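Paid Testers Wanted: Pisex Phone, Second Round

Sorensen is looking for 80 people to use the new Pisex phone as their everyday phone for 12 weeks, starting in September. We want to know how the battery, the camera and the call quality hold up in normal use.

You need to be 18 or older, live in or near Cuscombe, and have used a smartphone daily for the past year. Technical knowledge is not required. People who work outdoors or travel a lot are especially welcome – they were underrepresented in round one.

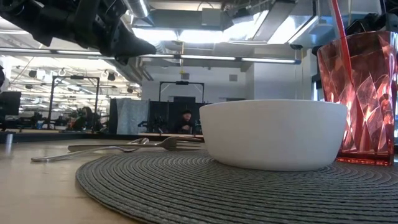

You will move your own SIM to the test phone and fill out a short survey once a week. There is also one group meeting at our Cuscombe office, where you can talk with the design team. Please don't post photos of the phone online during the test.

Testers who finish all 12 weeks receive $446. If you have to stop early, we pay for each week completed.
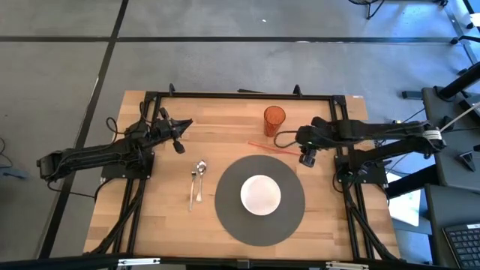

Can I keep the phone afterward?
Test phones have to be returned at the end, along with the charger. We erase all personal data while you wait.

Applications go through Humivham, our sign-up site. The form takes nine minutes and asks for your current phone model, your carrier and the apps you use most. Apply by 21st July. Vidar Lindholm will contact everyone who is selected – please check your spam folder.
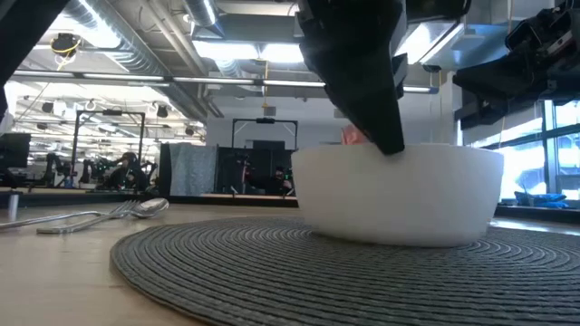
White bowl on a round dark gray placemat.

Questions about pay or eligibility go to Hạnh Dương, Tester Relations, through the contact page on Humivham.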